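Web Design for Small Clients: Handout 4
Writing the brief before anyone opens a design program

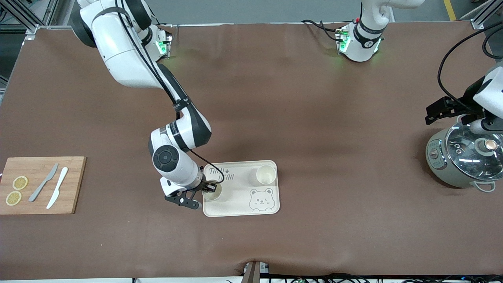 One student on last year's course wrote on the feedback form that a brief was a waste of an evening, as the client would change everything by Thursday anyway. The client will. The brief is how you know what has been changed, and which of the changes you are being paid for.

What a brief contains

Who the site is for. "Everyone" is a popular answer and should be sent back. Ask who rang the business last week and what they wanted.

What a visitor should be able to do. Book, buy, find the opening hours, complain. Put these in order. If the client puts "experience the brand" first, write it down politely and ask what comes second.

Who supplies the words. It will be assumed that you do. It will also be assumed that you do it free.

What exists already: domain name, logo, photographs, and the password to the old site, which is held by a nephew.

Worked case: Voltitz

Voltitz repairs lamps and sells a few. The old site had 123 pages, of which 22 had been visited at all in July. One of the busiest was a page saying that the shop would be shut for a bank holiday, long past.

The first request was for a moving banner with five slides. The brief asked what each slide was for. Two had an answer, and the banner became two plain links near the top: "Get a lamp mended" and "See lamps for sale". The owner still mentions the banner.

Compare Mosquera, where no brief was written. The home page went through 49 versions, and the one chosen was very like the third. The fee was fixed. Work out the hourly rate yourselves, sitting down.

Colours and type

Leave them out of the brief except where the client has rules already. Ramier had a rule book for its shade of blue and no contact details anywhere on the site. Deal with these in the right order.

Sign-off

One person signs. Get the name in writing, with a limit on rounds of changes (two is usual, three if you like them).

For next time

Write a one-page brief for Nernum, using the notes given out in class. Roughly 818 words is too many; last year's longest managed it in very small type. Hand in on paper by Friday, September 6, 2019. Bring a second copy, as your neighbour will be playing the client and has been told to be difficult.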